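Ticket: Driveway gate stops partway on close
Product: Zustgate swing opener, dual leaf
Opened by: Emiliano Núñez
Status: Open

Left leaf closes two feet short of the post, then backs off. The installer says the motor is fine. I have my doubts.
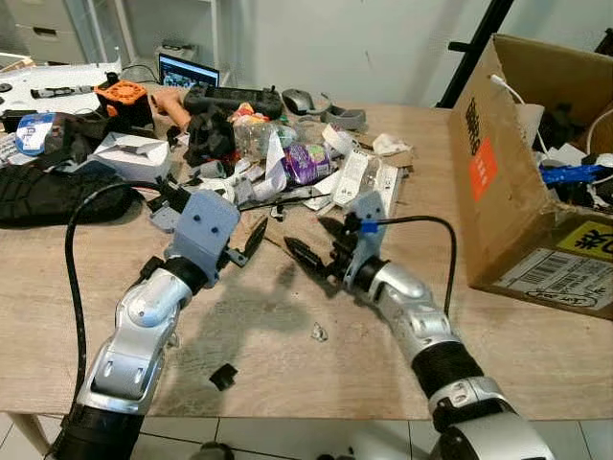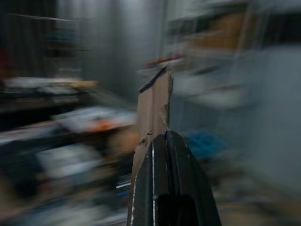
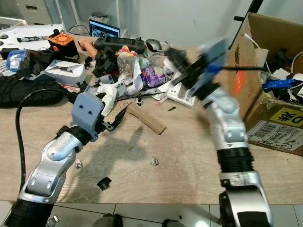 Support's first reply was to clean the photo eyes. Did that. No change, and I didn't expect one, given that the right leaf shuts every time on the same eyes.

Second reply: raise the closing force from 2 to 4. I did it under protest. The leaf now pushes harder and backs off in the same spot, so I put it back to 2. Turning up the force on a gate my kids walk through is not what I'd call a repair.

Log, November
7:10 am — Cold start, left leaf stopped short. Error 945.
12:30 pm — Closed fully, twice. No error.
6:45 pm — Stopped short again. Error 945.

The manual says 945 is "obstruction or limit fault." Well, which one? There's nothing on the ground in the swing path. I pulled the arm off the bracket and moved the leaf by hand, and it drags a little near the end. Khoury set the fence and posts and says the hinge post is plumb. My level says otherwise, but it's a cheap level.

Dultico wants $600 for a new control board. Before I pay that, I'd like somebody to explain how a bad board knows to behave at lunchtime.

Requested: a site visit to check the hinge post and the left limit setting — in the morning, please, when it fails.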